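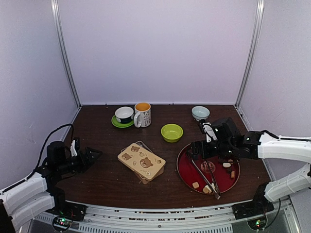 Halo Snack Table: notes on the set

Hi! I keep these notes for anyone who picks up the Halo tabletop pictures and wants to know what's what. The whole collection is 634 pictures of cups, bowls, tins and things to nibble on, all set out the way you'd find them at a coffee break that got a bit out of hand.

What's in it

Mostly crockery. I like mixing pieces that don't match, so you'll get a white cup with a black band on a bright green saucer right next to a white mug with a yellow-orange inside, and then a lime green bowl and a little pale blue-green one. The rectangular tin with the cartoon bears on its lid is my favorite thing in the whole set (acorns and leaves too!) and I label it "tin", never "box". The round red tray is "tray", even when it's doing a plate's job.

Snacks get the label "snack piece" whatever they are. I tried separate labels for cookies and chunks and so on, and gave up after 40 pictures — half of them could have gone either way. Crumbs aren't labeled at all.

Naming

Folders go by table layout, then a running number. There are 20 layouts. Müzeyyen Türkmen checked the labels on eight of them and fixed a pile of my mistakes, mostly saucers I'd called plates. Thank you, Müzeyyen!

A cup and its saucer are two items, also when the saucer barely shows. Same with a tin and its lid, so a lid sitting a little crooked still gets its own label.

Known problems

The layouts I named Kenine and Flullbridge have their label files swapped in the first release. Use the second one, from 2021-07-24. Small bowls at the back of the table sometimes got skipped, and I'm still working through those. The October update should have them — if you spot one before then, send me the folder name and the picture number.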